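工单 2406
状态:已解决(提交人确认后关闭)
产品:Storkar 录音软件,驱动构建号 901;Baltance 声卡两台,字时钟级联
分类:多设备同步 / 人声对不齐
提交人:Kamlesh Sandhu
处理人:Naveen Bisht
创建:2022年3月3日

提交内容

你们好!先说一句,软件我用得非常开心,这张二重唱专辑从头到尾都在 Storkar 里做,写到现在越来越有劲。所以碰到这个问题我一点也不想绕过去,想把它彻底弄明白。

情况是这样的:我们两个人,两把吉他,两支人声,同时录。我在大房间,搭档在隔壁小房间,隔着玻璃互相看得见。大房间用一台 Baltance(下面叫 A 机),小房间用另一台(叫 B 机),两台用一根 BNC 线接字时钟,A 机做主,B 机做从。在 Storkar 里它们合并成一个设备,八轨一起录。

坐在那里唱的时候什么毛病都没有,耳机里合得很紧,副歌那几句一起收尾的长音简直舒服极了。可是录完一回放,搭档的声音就慢半拍。开头只有一点点,像是她咬字稍微懒了一下,我还挺喜欢;唱到最后一段副歌,她已经明显落在后面,两把吉他的扫弦听上去像有人在走廊里打回声。我们第一反应是怪自己没唱好,又唱了两遍,还是一样。搭档的拍子一向比我准,我真不信是她。

我把最后一个和弦的起音放大了看,她那条人声比我的晚 3505 个采样。工程是 48k,折下来七十多毫秒,难怪听着难受。

已经试过的:
缓冲从小调到大,再调回来,没变化。
换 USB 口,没变化。
重启两台声卡和电脑,第一遍好像好一点,第二遍又来了。
把 Wi-Fi 和杀毒软件都关了,没变化。

附上了工程文件和两首歌的原始分轨,一首是《渡口》,一首是暂名《慢车》的半成品,请别笑歌词,第二段还是啦啦啦。

盼回复!
Kamlesh

回复一,Naveen Bisht

Kamlesh 你好!

谢谢你写得这么清楚,连分轨都给了,太省事了。我先把《渡口》从头听到尾,最后一段两个声部交换位置那里真好听(我中午又放了一遍)。好,说正事。

你报的 3505 这个数很有意思。两台声卡各跑各的时钟,几分钟一首歌,通常也会拉开一点距离,但是普通晶振的误差没有这么大。四分钟左右的歌拉开七十多毫秒,按百万分之几去算已经到三百多了,这种程度我会先怀疑别的东西。所以我没有急着往“时钟漂移”上面归。

我在你的分轨里做了下面几件事,结果也一并写上,你可以照着在自己的工程里看。

先把你们两把吉他的话筒串音拿来对。你说隔着玻璃,可是你弹得挺用力,你的吉他还是漏进了 B 机那边的人声话筒,很轻,放大以后能找到扫弦的起音。这些起音很好用,因为声音穿过玻璃和空气的时间从头到尾是一样的,两边的差一旦变了,就一定是录音这一侧变了。

接着每隔几小节量一次。原以为会看到一条斜线,慢慢往后拖,量出来却是台阶!前奏和第一段主歌一直是平的,然后突然跳一下,又平一段,再跳一下。每次跳的幅度都不相同。最后一次跳在尾声之前,跳完就是你看到的数。

这个台阶把范围缩小了一大截。时钟各走各的会是斜线,台阶说明 B 机中途丢掉了锁定,重新锁上时驱动补进了一小段静音。你把 B 机人声轨在跳的位置放到最大看看,波形里应该有一小段是完全的直线。唱到响的地方会盖住,你在第二段主歌和副歌之间那口换气的地方最容易找。

还有一个发现,我差点漏过去。第一个台阶之前,B 机的吉他和 A 机是对齐的,B 机的人声却已经晚了 321 个采样。一直到曲终,人声都比吉他多出这 321,一个不多一个不少。所以你手上是两个毛病叠在一起:一个是固定的,只在人声上;另一个是跳着来的,B 机所有轨都有。

请帮我确认几件事:
一,B 机面板上的时钟灯,录音时是常亮还是偶尔闪一下?
二,那根 BNC 线是什么线,线身上印的字请抄给我,型号多长都没关系。
三,B 机接字时钟的地方有没有 T 形接头,有没有装终端电阻,面板里“75Ω 终端”那一项是开还是关?
四,B 机人声通道上有没有插效果器?在 Baltance 的混音面板里看,不是在 Storkar 里看。
五,B 机人声那条录音轨的输入源,选的是“输入”还是“插入后”?

先别动任何接线,等我们把现状记下来再改。一次改三样,好了也不知道是哪样好的,这个亏我吃过很多回。

Naveen

回复二,Kamlesh Sandhu

Naveen!直线找到了!就在换气那里,放到最大,真的平得像尺子画的。我和搭档两个人凑在屏幕前面叫出声来。她现在特别得意,因为证明了她没有拖拍,我已经道过歌了。

逐条回答:

一,平时常亮绿色。我让搭档坐在旁边盯着灯,我一个人弹了一遍《渡口》,她说闪了,闪得极快,变一下红又回来。后来再弹,又闪了。奇怪的是有一遍一次都没有。

二,线是从抽屉里翻出来的,线身印着 RG58,后面一串字磨掉了。当时觉得接头拧得上就行。

三,B 机那头有一个 T 形接头,一边接线,一边空着,没有装电阻。面板里“75Ω 终端”是关的。这个 T 形头是以前接第三台设备时留下来的,那台设备卖了,接头没拆。

四,有!B 机人声上插了 Lendeo 压缩,是前瞻模式。搭档戴耳机唱的时候喜欢自己的声音稍微压一点,这样贴耳朵。

五,看了一下,选的是“插入后”。我完全不记得为什么选它,可能是想把那个压缩的味道一起录下来。

A 机人声上什么都没插,输入源是“输入”。

等你发话,什么都没动!

Kamlesh

回复三,Naveen Bisht

漂亮,这几条答案差不多把事情说完了。搭档的拍子我也要夸一句,我把静音段临时删掉对了一遍,她和你贴得真紧。

先说固定的那 321。Lendeo 的前瞻压缩要先“看”一小段声音再决定怎么压,所以会把信号往后推。监听的时候这点延迟她能接受,六七毫秒,离麦克风两米多站着听差不多也是这个量。问题出在录音轨取的是插入之后的信号,于是这段延迟也写进了文件。Storkar 会替自己里面的插件补偿,Baltance 面板里的效果器它看不到,补不了。B 机的吉他通道上没插东西,所以吉他没有这一截。

改法有两种。想保留监听的手感,就让压缩继续插着,把录音轨的输入源改成“输入”。她耳机里听到的一点都不变,录下来的是干声,混音时你再给它加压缩,想怎么压都行。想把压缩过的声音录下来也可以,把前瞻关掉再录“插入后”。我自己偏向前一种,你们还在写歌,干声多留一点余地。

再说台阶。字时钟这条线要求 75 欧姆的线,末端也要有 75 欧姆终端。RG58 是 50 欧姆的,接头样子相同,拧上去也能锁,可是信号到了 B 机会有一部分弹回来。再加上 T 形头空着一边,终端又没开,方波的边沿就不干净,B 机大部分时间认得出来,偶尔认不出来,就丢一下锁。有一遍一次都不闪,正是这种毛病的脾气,时好时坏最折磨人。

请按顺序来,每做完一步录一遍测试,记下结果。

测试怎么录:A 机一个输出放节拍声,用两根线分别送进 A 机和 B 机的输入,两条轨一起录十分钟。不用话筒,不用弹。录完比开头、中间和结尾的起音。两条线长短差一点没关系,我们只看差值变不变。

第一步,什么都不改,先录一遍做底。
第二步,B 机面板里把“75Ω 终端”打开,别的不动。
第三步,拆掉 T 形头,线直接插 B 机。
第四步,换一根 75 欧姆的线。RG59 可以,写明数字音频或视频用的也可以。别用太长的,够到就行。

每一步都让人盯一下灯。要是第三步之后就不跳了,第四步还是要做,余量太小,天气一变又会找上门。

Naveen

回复三之后的测试记录,Kamlesh Sandhu 填写

底:录了十分钟,节拍声差值跳了好几次,灯也跟着闪。搭档在旁边拿铅笔每闪一次画一道,和波形上跳的地方一一对得上!看着铅笔道和波形对在一起的那一刻真过瘾。

第二步,终端打开:明显好转。跳了一次,在后半段。灯也是那时候闪的。

第三步,T 形头拆掉,终端仍开着:十分钟没跳,灯没闪。我不放心,又录了一遍,也没跳。我本来想就此收工去吃饭,想起你那句话,忍住了。

第四步,换线:镇上的五金店没有,后来跟楼下做婚礼录像的邻居借到一根,线身印着 RG59,接头看着比我的结实多了。连录三遍,没跳,灯一动不动。又开着机放了一个晚上,第二天早上录一遍,照样没跳。

另外做了输入源的改动。B 机人声录音轨改成“输入”,Lendeo 的压缩留在监听里。搭档唱了几句,说耳机里和以前一模一样,她不让我再碰任何旋钮了。录下来的人声和她的吉他对着看,那一截固定的延迟没有了。

接着我们忍不住把《慢车》整首录了一遍,歌词还是啦啦啦。放大看最后一个和弦,两个人的扫弦叠得几乎看不出先后,剩下的那一点点就是人弹出来的,我不舍得修。

有个问题:前面已经录好的那些怎么办?《渡口》有一遍感情特别好,她在第三段忽然换成低八度,我跟着跑到高的声部去了,事先完全没商量过。那一遍我们俩再也唱不出来了。能救吗?

Kamlesh

回复四,Naveen Bisht

能救!而且因为是台阶,比斜线好救多了。斜线要拉伸,一拉伸吉他的泛音就容易发糊;台阶只要把多出来的静音挖掉,后面整体往前推就行,原来的声音一个采样都不用动。

做法如下,请先另存一份工程再开始,旧的那份放着别删。

把 B 机的所有轨编成一组,人声、吉他、还有那支房间话筒,编辑时一起动。这一步漏掉的话,人声推过去了吉他还在原地,会越修越乱。

从头往后找直线段。Storkar 菜单里有“查找静音”,阈值设成最低,最短长度设得很小,它会一段段列出来。B 机吉他轨找起来最快,琴弦一直在响,出现完全的零值基本就是它。

每找到一段,在直线开始处切一刀,直线结束处再切一刀,删掉中间,后面全部前移补上。从前往后做,一段一段来。

接口处加一个很短的交叉淡化。要是丢锁时正好在扫弦的中间,可能会有一声轻轻的“嗒”,把淡化稍微挪到起音前面一点就盖住了。

全部挖完以后,B 机的人声单独再往前推 321 个采样,吉他不推。这个次序别反过来,先推人声的话,两条轨的直线就错开了,编组切的时候会切到不该切的地方。

最后用你漏进她话筒里的吉他串音验一遍。从前奏到尾声随便抽几处,差值都一样就对了。

有一处我提醒你留意:丢锁那一瞬间除了补静音,也可能少了极短的一点真声音。大多数听不出来。如果正好落在一个字的字头上,可以从别的段落借一个相同的字头来贴。

我顺手在你发来的那份《渡口》上先做了第一个台阶,存成单独的版本回传给你,当样子看。后面的没有动,怕碰坏你们的东西。

Naveen

回复五,Kamlesh Sandhu

救回来了!!

花了一个下午加半个晚上。照着你做的那一处往后做,开始慢得要命,后来手熟了,一边听一边切。只有一个地方有“嗒”的一声,在尾声前面,淡化往前挪了一点点就没了。字头也没缺。

做完推人声,然后验串音,一处一处都对上。我把灯关了,两个人坐在地上从头放到尾,低八度那里她捂着脸,说那天居然敢这么唱。这一遍肯定要进专辑,排在第几首还在吵。专辑名字也没定,眼下工程文件夹叫 Saliba,是随手打的,说不定叫着叫着就真用了。

顺便交代一下排线,省得你惦记。线是买了新的,75 欧姆,两头都贴了标签,借来的那根还给邻居了,附送一盒点心。T 形头我扔进另一个抽屉,抽屉外面写了“不要用”。B 机终端开着,我在面板存了一个场景,名字叫“二重唱”,每次开机先调它。

旧的 RG58 我还没扔,拿来绑谱架挺好。

Kamlesh
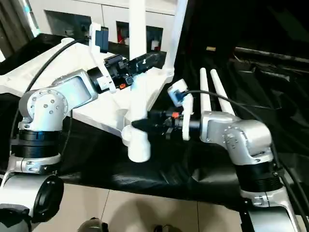
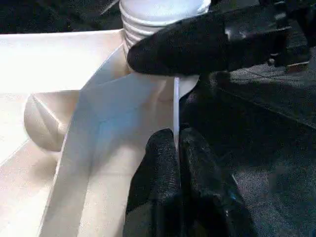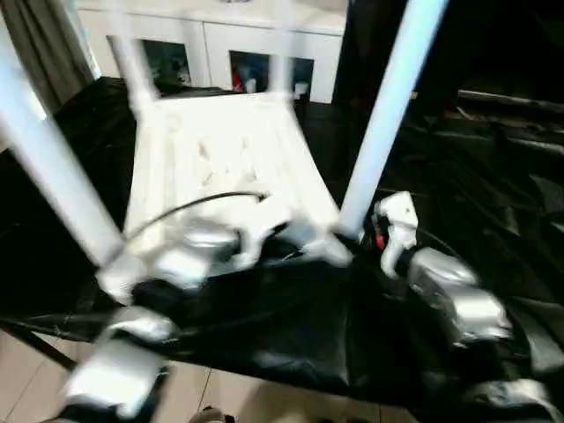
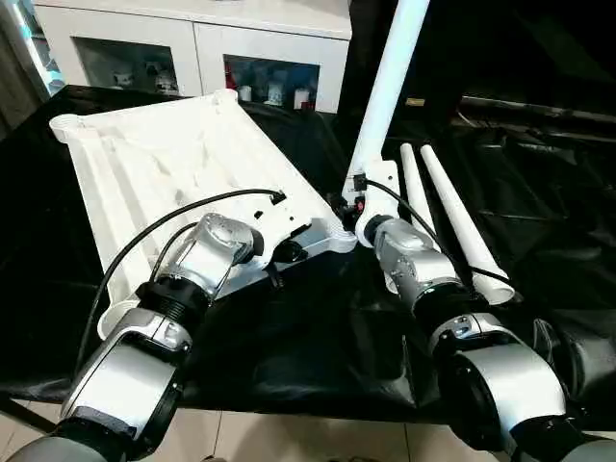 回复六,Naveen Bisht

太好了!听到那一遍救回来我比你还激动,低八度那里我也反复听了几次。

场景存得好。再补几点,都是小事,想到就写:

场景里请确认 A 机的时钟源写的是“内部”,B 机写的是“字时钟输入”。我见过有人存场景时把两台都存成“内部”,灯照样是绿的,录出来就成斜线了。

驱动构建 901 丢锁时只在日志里记一行,界面上不弹提示,所以你录的时候一点都不知道。我已经把你的这张工单转给开发,建议在走带栏放一个看得见的警告,录音轨上同时打一个标记。那样以后谁碰到,修起来直接跳标记就行,不用满轨道找直线。什么时候能做进去我现在说不准,有消息我会在这张工单下面留言。

另外一条建议也一起提了:在多设备录音的设置页里,如果某条轨取的是“插入后”,旁边加一行小字提醒有延迟。

开工前花一分钟录一段节拍声比一下,养成习惯很值。尤其是搬过设备,或者有人好心替你理过线之后。

工单先设为“待确认”,你再录两三首,没事就告诉我一声。

Naveen

回复七,Kamlesh Sandhu

又录了三首,其中一首是她写给她妈妈的,两支人声从第一个字就叠在一起,一句独唱都没有,最怕对不齐的就是这种,结果干干净净。灯一直绿。时钟源查过了,A 内部,B 字时钟输入,没问题。

开工前录节拍声也照做了,搭档管这叫“敲敲门”。

可以关了。专辑要到9月才混得完,到时候给你寄一份,致谢里写上你的名字行不行?名字怎么拼请告诉我,我照抄工单上的也可以。

还有《慢车》的第二段,歌词写出来了,不啦啦啦了。

Kamlesh

回复八,Naveen Bisht

照抄工单上的就行,谢谢,太高兴了!《慢车》写好了也让我听听。

关闭备注:
现象,两台 Baltance 级联录音,B 机各轨随时间落后,呈台阶状;B 机人声另有固定 321 采样延迟。
原因甲,字时钟使用 50 欧姆线,T 形接头空置,终端未开,B 机间歇丢锁。
原因乙,B 机人声录音轨取自“插入后”,带入 Lendeo 前瞻压缩的延迟。
处理,换 75 欧姆线,拆 T 形接头,开终端;录音轨改取“输入”。
旧录音,删除静音段并整体前移,再单独前移人声,已由提交人验证。
后续,丢锁警告与输入源提示两项已转开发。

工单关闭。如再出现同样情况,直接在本工单下回复即可重新打开。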